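Motham Household Stores: Rornbridge premises update

April 22, 2022

Members are advised that the reorganisation of the Rornbridge premises has entered its second stage. The first stage dealt with the storage of cleaning supplies and was closed last week. The second concerns the ground floor, where goods are unpacked and sorted before being placed on the shelves.

Under the new arrangement, all deliveries will be opened at the work tables and checked against the Heltent stock list on the same day. Roughly 300 items are still to be entered on the list. Bottles and other containers of liquid are to be kept upright and apart from paper goods. Any item found without a label should be set aside and reported to the office in writing.

Cardboard remains the largest part of our waste. A total of 60 boxes was sent for recycling in the first stage, and 19 have been kept for reuse. Boxes in good condition should be stacked against the wall, clear of the stairs and of the route to the doors. General waste is to be placed in the lidded bins. Members are reminded that nothing may be stored on the stairs at any time, including during deliveries.

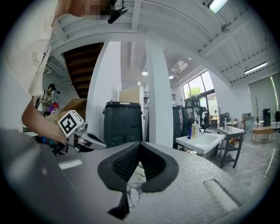

The sorting area at Rornbridge, with the staircase and columns at the back.

The Altıntaş shelving ordered for the upper floor is expected in May. Until it has been fitted, the upper floor will be used for empty boxes only, and access will be limited to 2 members at a time. The revised plan of the building is available from the office on request. Comments on the plan should be submitted before the shelving is delivered, as changes to the layout cannot be considered after that point.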